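How to Oil a Wood Tabletop Without Making a Sticky Mess

I've oiled four tables now, and the first one stayed tacky for two weeks, so please learn from me! The table I use most came out of a house clearance in Esdale, and it was so dry it drank up the first coat while I was still looking for my rag.

You'll need sandpaper in 180 and 240 grit, a vacuum with a brush end, a stack of old cotton T-shirts, and oil that's meant for furniture. Mine was hardwax oil from the paint store in Ivville. Skip olive oil. It goes rancid, and you'll smell it every time you sit down to breakfast.

Clean the top with a barely damp cloth the evening before and let it dry overnight. Sand with the 180 first, then the 240, always going with the grain. My friend Orla Horgan talked me into finishing with 400 and it felt like silk, but the oil had trouble soaking in, so I stop at 240 these days. Vacuum, wipe, vacuum again.

Now pour out a puddle of oil about as big as a cookie. Work it in with a folded piece of T-shirt, a small section at a time, and keep going until the whole top has an even sheen. Wait fifteen minutes (check your can, they vary) and then wipe off everything that's still sitting on the surface. Wipe harder than you think you should — this is where I went wrong the first time.

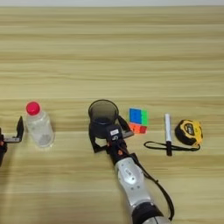

Pale wood, with the grain running side to side.

Let it cure overnight, run the 240 over it very lightly by hand, and do a second thin coat the same way. Two is plenty for a desk. For a kitchen table I'd go for three, especially if you have kids or a dog like Joko who puts his chin on everything.

About those rags: oily cloth can heat up and catch fire all by itself, so don't ball it up in the trash. I spread mine flat outside on the concrete until they're stiff.

Give the table a full week before you put a hot mug on it. I did mine in November and the cold garage slowed everything down, so it needed closer to ten days.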